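Undberg Bench Mat, Large

Product page | Care and cleaning | Spare parts | Questions from customers

A good mat changes the way a workbench feels, and we say that as people who put up with bad ones for years. The Undberg is the mat we sell more of than anything else in the shop, and it's the one most of us have at home too, under the sewing machine or the model trains or whatever happens to be in pieces that month. It's soft enough that a dropped screw stays more or less where it landed, firm enough to write on, and it lies flat from the first evening (you don't have to weigh down the corners with cookbooks, which was the great nuisance of the old one).

The mat comes from Harju, a small family maker we've bought from since we had a single shelf and a folding table to pack orders on. They make it in two layers. The top is a smooth, close-grained rubber in slate gray, with a slightly dull finish so your lamp doesn't glare back at you. The bottom is a coarser rubber that grips wood, steel and painted board very nicely. The two are bonded over the whole surface and not just around the rim, so there's nothing to bubble up in the middle when you set a warm mug on it. Please do use a coaster all the same!

What people use it for

All sorts of things, judging by the letters we get. Clock repair, fly tying, leather, jewelry, bicycle hubs, old radios, dollhouse furniture, and one lady who rolls out sugar flowers on hers and swears by it (we'd put a sheet of baking paper down first, but she's the expert). It has also found its way onto a good many repair benches where small household electronics get opened up, and for those customers we have the grounded version, with a snap in the corner for a wrist strap. If you work on circuit boards at all, that's the one to get. It's the same mat in every other way and feels the same under your hands.

The mat will take a hot soldering tip brushing past it. It won't take one resting on it, so keep your stand close by. Glue peels off once it's fully dry, and candle wax too. Alcohol-based inks are another matter, and we've never found anything that lifts them completely, so if you're refilling pens you may want to lay a rag down. 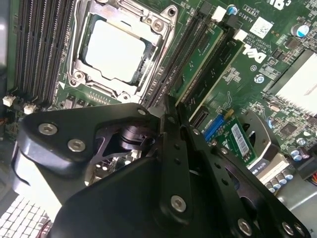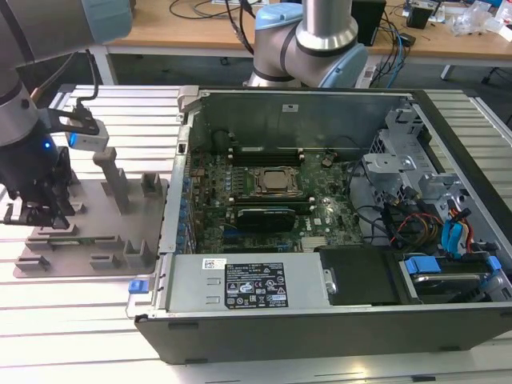
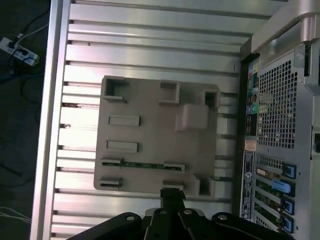
Green Dell motherboard; gray fixture plate with slotted brackets; light gray-beige plastic part on ribbed aluminum.

Choosing a size

The Large is the size on this page, and it suits a full-depth bench or a kitchen table that has to be a kitchen table again by supper. If your bench is shallow, have a look at the Small, which is made from the same sheet and costs a good deal less. Measure the clear space you really work in, with the lamp and the vise where they normally stand, because an edge that curls up against the foot of a lamp will go on curling. You can trim the mat with a sharp knife and a steel ruler. Go slowly, make several light passes, and cut from the top side. The grounded version can be trimmed as well, on any side away from the snap.

If you'd like a lip to stop things rolling off the front, the Menent edge strip clips on without tools and comes off again for washing. Some people find it annoying under the wrists, and I'll admit I'm one of them, but my brother won't work without his.

The details

Material: two-layer rubber, bonded
Color: slate gray top, black underside
Length: 500 mm
Depth: 296 mm
Thickness: 4 mm
Corners: rounded
Versions: plain, or grounded with corner snap
In the box: mat, care card, and with the grounded version a cord and wrist strap
Packed flat, in cartons of 16 for shops and schools

Keeping it nice

Warm water, a drop of dish soap and an old sponge will do for nearly everything. Dry it flat, out of the sun. Please don't put it in the dishwasher, and go easy with solvents, which make the surface shiny in patches. There's a faint rubbery smell when it's new that goes away after a few days with a window open. A mat that has been stored rolled can be laid upside down overnight and will usually behave itself by morning.

For the grounded version, stay away from furniture polish and anything else with wax or silicone in it. We stock the Pukeo cleaner for these mats, in a bottle with a plain trigger top, and one bottle lasts a very long time indeed.

Delivery and returns

We ship the mats flat between two sheets of stiff card, and that makes for a slightly awkward parcel. If your mailbox is small, tell us at checkout where the driver may leave it. Unused mats can come back to us for a full refund as long as they haven't been trimmed. If yours arrives with a crease or a mark, send us a note and we'll put another in the mail, and you can keep the first one for the garage.

Cartons for schools and clubs are kept at the back warehouse and take a little longer to go out. We close for inventory in June, so orders placed then will wait until we've finished counting.

Questions about sizes, trimming or the grounding cord go to Jannik Nolte at the shop desk, who answers the phone in the mornings and email the rest of the day.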